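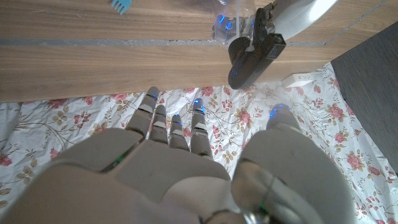
How do you get creases out of a flowered cotton sheet without ironing it?

Damp hands and a flat surface will get rid of most of them. I don't believe in the wrinkle sprays. I tried a bottle of Flivby and the sheet smelled like a hotel lobby and looked the same as before.

What I do:

Shake the sheet hard, twice, holding it by the short edge.

Lay it out print side up. Saeed Tehrani swears by print side down. I tried it his way in July and saw no difference.

Wet your hands, flick off the drips, and smooth from the middle toward the edges. Keep your palms flat. Pushing with your fingertips makes new creases next to the old ones.

Pull each corner out diagonally and let it dry where it is.

Some people say a thread count of 300 creases less than 200. Maybe on the package. Mine both come out of the dryer looking like a paper bag.

A sharp fold line from the store won't come out this way. Wash the sheet first, then try again. If it's still there, use the iron, on the back of the print.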